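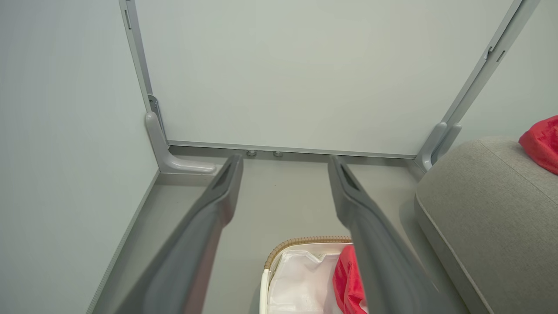

**Ticket 643: wrist segmenter merges red cloth across basket and sofa**
Component: Pristora perception, cloth-pick stack
Opened by: Matěj Hájek
Status: fix in review

**Matěj, 9:40**
Picks from the basket keep getting aimed at the sofa. The planner asks for a red cloth target, perception hands back one mask, and the grasp point lands in the gap between the two. No crash, no warning, just a very confident wrong answer. Logs attached, look at frame 492 first.

**Ismael Barros, 10:15**
Oh, this is a fun one! I replayed your log with the mask overlay on. The color stage is fine. The merge happens afterward, in `join_regions`, which glues together anything of similar hue within 60 pixels. We added that back in July so folded towels wouldn't split into pieces.

Tried so far:

- Lowered the join distance to 20. Sofa and basket separate, folded cloth splits again.
- Turned joining off. Same, only worse.
- Checked depth at the join. Big step there, and we never look at it!

**Washington Peixoto, 11:02**
Could the pale panel be throwing the depth off? It's smooth and very plain.

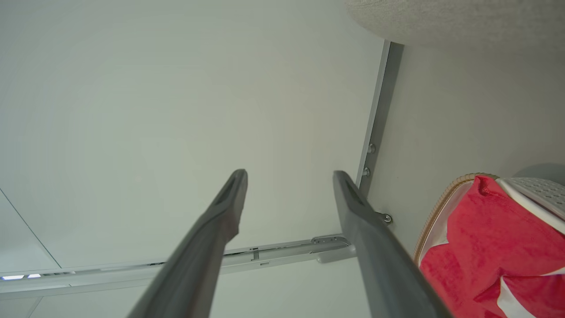
**Ismael, 11:30**
Good thought, so I checked. Depth on the panel is patchy, but the holes stay up there and the cloth pixels are solid in all 600 frames. We can trust depth where we need it.

New branch `depth-gated-join`: two regions only merge if the depth along the shortest line between them changes smoothly. It's maybe a dozen lines and I love how little it touches. On replay the basket cloth gets its own mask and the folded towel set still passes.

One leftover: the fingers sit in view and sometimes cross that line. I mask them out using the gripper model, which means the URDF has to match the fingers you have mounted. Matěj, can you confirm yours?

**Matěj, 13:05**
Mine was pointing at the old finger mesh. Updated, rerunning now.

**Ismael, 13:20**
Great catch. Send me the new log and I'll add it to the regression set before we merge.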